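August 25, 2019

Up at six, before the heat. The plum tree is nearly done. I picked what I could reach from the short ladder and left the top branches for the birds, who had already helped themselves. The Prunex jars came out of the cellar and I washed them all, though two had chips on the rim and went in the trash.

The jam took most of the morning. I used less sugar than last year and let it go longer on the low burner. It set well enough on the cold plate. Évan Hoarau came by for the ladder and stayed for coffee. He thinks I should add a little vinegar. I don't plan to.

He says the road to Wumerden is closed again past the bridge, so I'll have to go the long way on my next trip to the feed store. We talked about his well for a while. They went down 50 feet and got a decent flow, but the water tastes like iron. 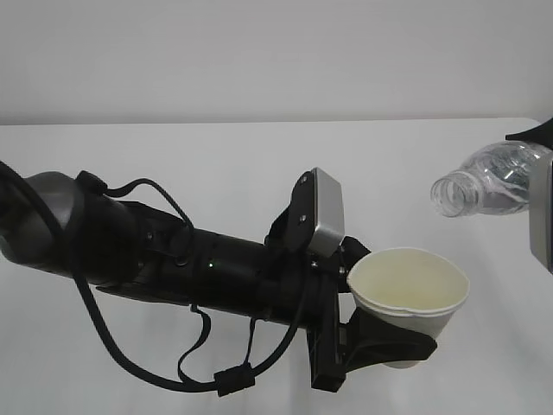
Afternoon

Too hot to do anything outside. I lay down with the Bermúdez book and got to page 816. The war is over and everyone is writing letters. I started it in May and would like to finish before the beans come in.

At three I got up and did the bills. The roof estimate is 2000, more than I had set aside. I could do the north side now and the rest next year — I'll call and ask if they would split it.

The Lastitz radio quit in the middle of the weather. I changed the batteries and got a hum and then nothing. I'll take the back off tomorrow if I can find the small screwdriver.
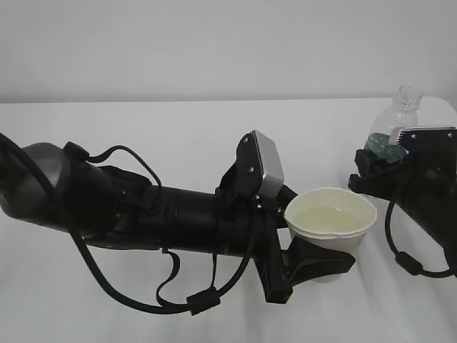
Paper cup on the white table, between the two arms.

Evening

Supper was bread, cheese and the skimmings from the jam pot. Watered the beans and the late lettuce. The squash leaves have white spots again, so I cut off the worst ones and put them in the burn barrel.

A little wind after sundown, and clouds to the west. I closed the shed in case it rains. Need to buy lids, stamps and lamp oil.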